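## 4. Obituaries as a source for kin and residence

The death notices used in this study came from one weekly paper serving the towns of Wornell and Lirach. Families paid for them by the line, and the paper printed what it was given, with light changes to spelling and order. We treat them as statements made by survivors. The deceased person rarely wrote any part of the text, although Moulin's interviews with families found a few cases in which a draft had been left in a desk or a Bible.

We coded 162 notices. Each was read twice, once by Salinas and once by Qudah, and the two readings were compared line by line. Where they differed, Honkanen read the notice and made the final decision. Most of the differences had to do with step-relatives and with people described as "special friend" or "companion." These words have no fixed meaning in the paper. A companion may have shared a house with the deceased for decades, or may have been the person who drove them to appointments. We left the original wording in the data and added a separate field for whether a shared home was mentioned.

### 4.1 What a notice contains

The typical notice opens with the full name, any nickname, the age, and the town of last residence. It then gives the parents, with the mother's maiden name in brackets or after the word "nee." Schooling, military service and work follow, in that order, and then church and club memberships. Survivors come next, and after them the relatives who died earlier. The notice closes with the arrangements and a request about flowers or donations.

The order is steady enough that departures from it carry some meaning. In the notices where survivors were named before parents, the deceased had usually been raised by someone other than a birth parent. One notice from the Lirach side lists a former foster mother in the place where the parents would stand and does not name the parents at all. We did not try to find out who they were.

Length varied more than order. The shortest notice in the set runs to 2 printed lines and gives a name, a town and the words "services private." The longer ones include a paragraph about pastimes, such as deer hunting, quilting, bowling leagues, and the care of a particular dog. Earlier work on death notices has tended to set this material aside as ornament. We kept it, since it often names people and places that appear nowhere else in the text. A line about summers at the Kubo cabin gave us the only link between two branches of a family that had otherwise been entered as unrelated.

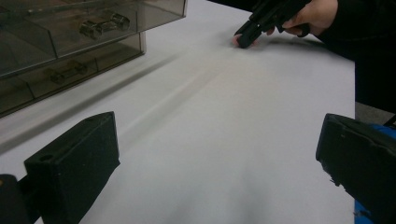
Work history is given in more detail for men than for women. For men the notice usually names the employer, the position and the point of retirement. For women it more often names a kind of work, such as "bookkeeper" or "aide," and leaves out the employer. The exception is the Clandavar mill. Women who had worked there were nearly always described as Clandavar employees, even when they had left after a short time and spent the rest of their lives in other jobs. Several people interviewed by Moulin spoke of the mill as something a family would naturally mention. One daughter said, "She was only there before I was born, but it would have looked funny without it."

### 4.2 Survivors and the order of names

Survivors are listed by closeness, with the spouse first, then children, grandchildren, brothers and sisters, and finally nieces and nephews as a group. Children appear by age in most notices. Spouses of children are given in brackets after the child's name, and a town is added when the child lives outside the county.

These town names are the basis for the residence maps in Section 5. They have limits. A town in a notice may be a mailing address, a nearby larger town that readers would recognize, or a place the person had already left. Mizuno checked the named towns against county directories for the children of 11 households and found that the notice and the directory usually agreed. The disagreements were nearly all between neighboring towns, and they do not change the direction of any move shown on the maps. He could not check the out-of-state names in the same way.

Estranged children are a harder matter. A child may be left out, listed last, or named without a town. Moulin asked about this only when the person being interviewed raised it first. Her notes suggest that leaving a child out entirely was uncommon and that families would sooner list the name with nothing after it. One son described a long phone call between sisters about a single name – it went in, at the end, after the grandchildren. For the purposes of our counts he was a child like the others, and the order was recorded in a separate field.

Former spouses are mentioned in 7 notices. In each of these the former spouse is described through the children, as in "the mother of his sons," and no marriage is stated. We did not code these as marriages unless the paper's own wedding column confirmed one.

### 4.3 Clippings and the printed page

Part of the set survives only as clippings. Relatives cut the notices out and kept them in albums, envelopes and recipe boxes, and the matching issues of the paper are missing from the bound run. A clipping loses the page around it. The date is often gone, and so is the column heading that would tell us whether the text ran as a paid notice or as a short news item written by the staff.

We assigned dates to undated clippings by using the text on the back. Grocery prices were less useful than we had hoped, and school sports results were more useful, as they could be matched to league records. A clipping with a county fair schedule on the reverse could be placed in August without further trouble, but the year still had to come from the age of the deceased and a birth record. When no year could be fixed, the notice was kept for the study of wording and dropped from the maps.

Handwriting on the clippings was copied out in full. Most of it is a date or a note of kinship, such as "Mother's cousin." A few notes correct the printed text. One changes the spelling of a son-in-law's name, and another strikes out the word "peacefully." We recorded the corrections next to the printed reading and did not merge the two.

Clippings lent by families were returned after they had been transcribed, and no originals were kept. The last of the loans went back on February 6, 2021. Any clipping found after that point is outside the present set, including a group offered by a family in Lirach that we hope to treat in a later paper.

**Figure 3.** Tabletop and drawer organizer.

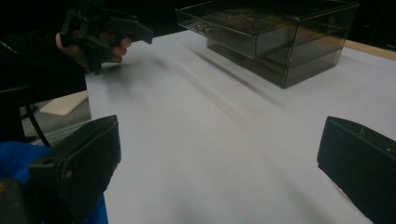 ### 4.4 Limits of the set

The notices do not cover everyone who died in the two towns. A family had to know of the paper, be able to pay, and wish to have the death made public. People who died without close relatives nearby are underrepresented, as are those who had moved to the area late in life. Their notices, when they exist, often ran in the paper of a former home town.

The paper also changed its own practice over the period. It began by setting notices in a single block and later allowed paragraphs, and the pastimes material grows after that change. We cannot say how much of the growth reflects what families wanted to write and how much reflects the space they were given. The comparison in Section 5 is therefore made within each period and never across the two.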